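Chapter 6
Portable Extinguisher Placement and Inspection

6.1 Introduction

An extinguisher that has been correctly selected can still fail to serve its purpose if it is mounted in the wrong place, blocked by stored goods, or left without inspection until its pressure has dropped. Chapter 5 dealt with the matching of agents to hazards. This chapter assumes that the match has been made and takes up the next two questions: where the units go, and how their condition is established and recorded.

The chapter uses one building throughout. The Henholm distribution center is a single-story warehouse with an attached office wing and a small staff dining room. Its owner, Busiscombe, keeps a fire equipment register that lists 152 portable units. The register was last reconciled with the building on December 31, 2022, and the figures in the worked problems are taken from that version.

After studying this chapter, the reader should be able to:

Define travel distance and measure it on a floor plan.
Divide a mixed-use building into areas of similar hazard.
State the items checked in a routine visual inspection.
Distinguish inspection, maintenance, recharging and hydrostatic testing.
Complete an inspection record that another person can follow.

6.2 Terms Used in This Chapter

Travel distance is the length of the path a person walks from a given point to the nearest suitable extinguisher. It follows aisles, passes through doors and goes around fixed equipment. It is never measured as a straight line across racking or partitions.

Inspection is a quick check that a unit is present, accessible and apparently ready for use. No tools are required and the unit is not opened.

Maintenance is a thorough examination by a trained technician, which may lead to repair, recharging or replacement of parts.

Hydrostatic testing is a pressure test of the cylinder using water or another noncompressible fluid. The interval depends on the cylinder type and the agent.

Area of similar hazard is a part of a building in which the fuel, its quantity and its arrangement do not vary enough to change the choice of extinguisher.

6.3 Why Layout Drawings Are Not Enough

Placement is normally planned on a drawing. Drawings show walls and doors reliably, but they seldom show pallets, temporary shelving or furniture. In the Henholm building, the original plan gave a longest travel distance of some 180 feet in the receiving bay, already too long for the hazard. When Vasylyna Kuzmenko walked the same route for the owner in January, two rows of racking had been added and the path was longer still. The remedy was an intermediate unit on a column – not a larger extinguisher at the original location. Increasing the rating of a distant unit does nothing for the time needed to reach it.

Mounting height must also be confirmed on site. Local code sets the maximum height of the handle above the floor, commonly with a lower limit for heavier units. The clearance between the floor and the bottom of the unit is measured separately.

6.4 The Inspection Record

A record that says only "OK" has little value. Each entry should give the unit number, the location, the date, the initials of the inspector and any defect found. Busiscombe numbers its units by zone, so that unit 2245 is found in zone 22, position 45. Ilse Jansen, who designed the scheme, kept the number with the position instead of the cylinder. When a cylinder is removed for service, the substitute takes the position number, and the serial number of each is entered on a separate line.

Two record formats are compared in Section 6.7. The Soltari card is tied to the unit and signed by hand. The Nyaga log is held centrally and sorted by zone. Either is acceptable if the entries are complete, although a card that leaves the building with its cylinder takes the position history with it.

Problem 6.1 at the end of the chapter asks the reader to prepare entries for 25 units in the office wing and dining room, using the central format.

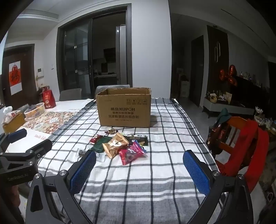
6.5 Order of Work

An inspection round begins at the main entrance and proceeds in one direction along the outside wall, then through the interior aisles. A fixed order makes an omitted unit easier to detect. At each position, the inspector first confirms access and visibility from the normal path of travel, then reads the gauge, checks the pin and tamper seal, and examines the hose and nozzle for damage or obstruction. Defects are entered before moving to the next position.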